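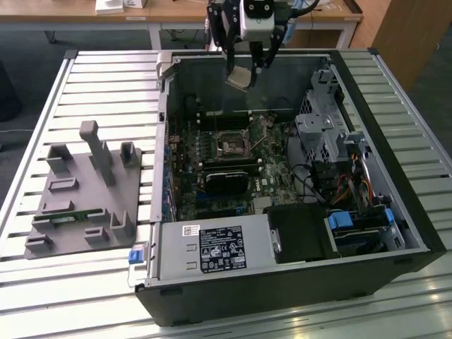 One reader wrote in after our last review to ask whether any of these demonstration kits can cope with small parts, as the ones at Dekthorpe had been fine with cups and blocks and useless with anything the size of a processor. It was a fair question, and it decided what we tested the Kubiak wrist kit on.

The kit is a sensor housing that bolts between arm and fingers, a pair of black jointed fingers, and the recording software. You guide the arm through a task, the software saves each run as an episode, and the episodes go off to train whatever policy you are training. We used ours on desktop computer towers laid on their side with the panel off, with loose parts kept on a printed fixture plate to the left.

Setting up took most of a morning. The mount is well made and the bolts are a standard size. The calibration routine is slow and gives no sign of progress, so the first time we assumed it had crashed and restarted it. The manual covers this on page 9, under a heading about lighting.

Over five weeks we recorded 435 episodes, mostly of lifting and placing a processor. The fingers hold a small square part steadily if you approach from straight above. Come in at an angle and the part tends to twist. Clearance is reasonable in the middle of a board and poor near the drive cage, where the housing gets in the way before the fingers do.

The software is the best part. Marking an episode as failed takes one key, and failed runs are kept in their own folder with a note field, which we used a lot. Trimming the start and end is quick. Exporting is less good: file names are reset on every export, and we overwrote 2 sessions before we noticed. Keep a separate folder for each batch.

Cables leave at the top of the unit. They need slack, and the clips supplied are too stiff to move once fitted. We replaced them with fabric ties.

Compared with the Namgate kit we had before, the Kubiak is heavier and slower to calibrate, but its recordings needed much less cleaning up afterwards. For large objects I would stay with the Namgate and save the money. For work inside a case I would buy the Kubiak again.

Spare fingertips are sold in pairs. Order a set with the kit, as ours took a month to arrive.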